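3. Collection of Garment Handling Examples

3.1 Purpose and scope

The examples used in this study were gathered for a single family of household tasks: taking a garment from a rail, moving it to a second surface, and returning it to the rail on its hanger. Earlier work within the Tredstead project had relied on garments laid flat on a bench. Policies trained on that material did well on the bench and poorly elsewhere, and the review of October recommended that the next set be gathered in furnished rooms, under the lighting and with the clutter that such rooms have.

Clothing was chosen because it is difficult to model and easy to obtain. A hanging coat has no fixed outline. Its sleeves cover one another, its collar may hide the neck of the hanger, and a small pull at the hem changes the shape of the whole. These properties make it a useful test of whether a learning system has picked up something general from its examples or has only stored a set of arm paths.

3.2 Views recorded

Each example holds the view from the head and the view from the wrist, together with joint positions, gripper opening, and the commands sent by the operator. All streams are stored against one clock. The head view gives the layout of the room and the position of both arms. The wrist view gives the last stretch of the approach, during which the head view is often blocked by the arm itself. 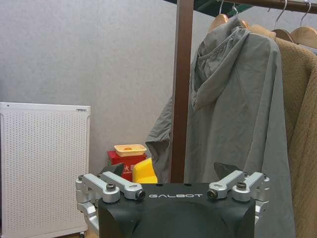

Figure 3. Wrist view during work at the garment rail.

Selection of the grasp point was left to the operator, subject to two rules. The first was that the garment should be taken by its hanger where the hanger could be reached, and by the shoulder seam where it could not. The second was that no example should be restarted because the first attempt at a grasp had missed. Hangers proved harder to label than garments. In the view given in Figure 3, four light wooden hangers share the rail, and the gray hooded jacket in front partly overlaps the tan fleece coat behind it, so that an annotator asked to mark "the hanger of the gray jacket" must decide which hook belongs to it. Two annotators working apart agreed less often on this question than on any other. The label was therefore changed to a region covering the whole group of candidate hooks, and the choice within the group was left to the model.

The wrist view has a further limit. The housing of the gripper takes up the lower part of every picture it records, and early versions of the training code spent much of their capacity on this unchanging area. Liepiņa proposed a fixed mask, applied before the picture is reduced in size. The mask was adopted for all later runs. It covers the housing but leaves the finger tips in view, as their position relative to the cloth is the main signal the model has in the moments before contact.

3.3 Operators and sessions

Operators were trained over two half-day periods before any of their examples were admitted to the set. Training covered the control device, the stop procedure, and the spoken phrases used to open and close an example. A session consisted of 20 examples, followed by a break, and no operator worked more than three sessions between morning and evening. Fatigue showed first in the return stage — the hook of the hanger was brought to the rail too low and then corrected several times — and an increase in such corrections was taken as grounds to end a session early.

The session plan, prepared by Uldis Liepiņa, fixed the order of garments but not their exact placement. Between examples the garments were moved along the rail by hand, turned to face the other way, or exchanged. Hoods were left up in some examples and folded back in others. Zippers were open or closed according to the plan. It was not thought useful to record the degree of creasing, although this was requested by the Keravex group, who had found it to matter for folding.
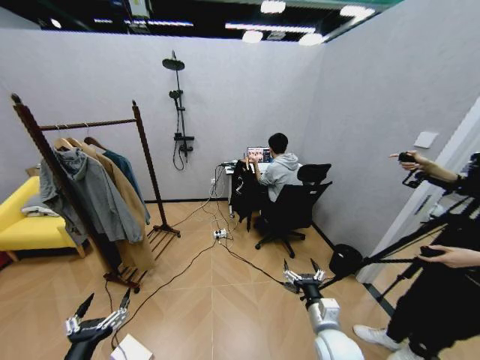 Furniture was treated in the same manner. The plan allowed chairs, stands, and small appliances to be shifted between sessions, on the condition that a clear path remained in front of the robot. Cables were a recurring concern. They could not be removed from the room, as the recording equipment required power and a network connection, and the operators were instructed to check their position before any example that called for the base to move. Examples in which a cable was touched by the base were kept but marked, and the marked examples were left out of training for base motion while remaining available for training of the arms.

People were present in many of the recordings. The decision not to exclude them was made at the planning stage, on the view that a household robot will seldom have a room to itself. Staff who might appear gave written consent, and faces were blurred before the material left the recording site. Where a person entered the reach of the arms during an example, the operator was required to stop and to note the stop in the log. Such examples form a separate group and are described in the appendix.

3.4 Composition of the set

The plan called for 100 examples of each task variant. There were 7 variants: removal from the rail, return to the rail, transfer to a seat, transfer to a desk or table, retrieval from each of these two surfaces, and exchange of one garment for another on the same hanger. For six of the variants the planned number was reached. For the last, 91 examples were accepted. The remainder were rejected for lost synchronization between the head and wrist streams, and the garments used in them were no longer available when the fault was found.

Acceptance did not depend on success. An example in which the garment fell to the floor was accepted if the streams were complete and the operator had carried on to a defined end, either recovery of the garment or a declared stop. This policy departs from that of the Stikalach collection, which holds successful examples only. The difference is of some weight in the comparison made in Section 5. A model shown nothing but clean transfers has no material from which to learn what to do with a coat that has slipped half off its hanger, and in our trials the Stikalach model tended in that position to repeat the motion it had just made.

Each accepted example was divided into stages by hand: approach, contact, lift, carry, place, and release. The boundary between contact and lift was the least certain. Cloth gives for some distance before the weight of the garment comes onto the fingers, and the point at which this happens is not visible in either view. Gripper current was tried as a guide and found to be too noisy with light garments. The boundary was finally set at the first upward motion of the hanger, where a hanger was in view, and at the first upward motion of the wrist in all other cases.
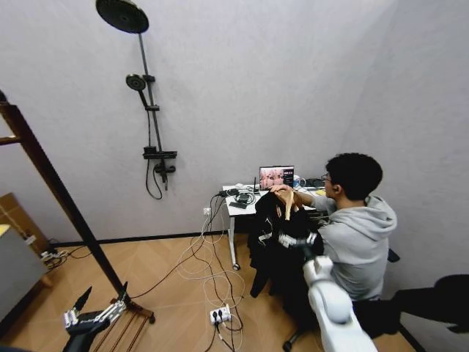

Transfers to a desk called for an extra rule. When a garment is set down over an edge, there is no single moment of placement. Part of it rests on the surface, part of it hangs, and the hanger may lie on top or beneath. Annotators were asked to mark the start of the place stage when any part of the garment first met the surface, and its end when the fingers had opened and the wrist had begun to withdraw. Objects already on the surface were not cleared beforehand. If a garment came to rest on one of them, this was noted in a free text field, and the example was retained.

3.5 Quality checks

Every example was replayed in full by a second person before acceptance. The check covered the completeness of the streams, the match between the spoken opening phrase and the first motion of the arm, and the stage labels. Disagreements over labels were settled by a third reader. In addition, a small number of examples from each session were replayed on the robot itself, with the arms following the recorded commands and no garment present, in order to detect drift in the joint readings. Drift was found on two occasions. Both were traced to the same shoulder joint, and the affected sessions were corrected by a constant offset.

The checks were carried out in the week after recording in most cases. Where a longer delay occurred, the second reader had more difficulty in recovering the operator's intent from the log, in particular for examples with several failed grasps. We would advise other groups to replay on the same day where staffing allows.

3.6 Known limits

The set was recorded with a small number of garments, most of them outerwear. Thin fabrics are poorly represented, and there are no garments with buttons that must be opened before removal. The Swanepoel method of resampling by fabric type was considered as a partial remedy, but it assumes a larger range of fabrics than was on hand. The rail was always at the same height. A model trained on this set should be expected to need further examples before it is used with a closet of the ordinary enclosed kind, where the garments are pressed together and the hooks are in shadow.

A second limit concerns the operators. All were familiar with the robot, and their approach paths are accordingly direct. Pauses, which in untrained hands are frequent and long, are rare in this material. Whether this is of benefit to the learning system is taken up in Section 6.

Shares 7
Comments 0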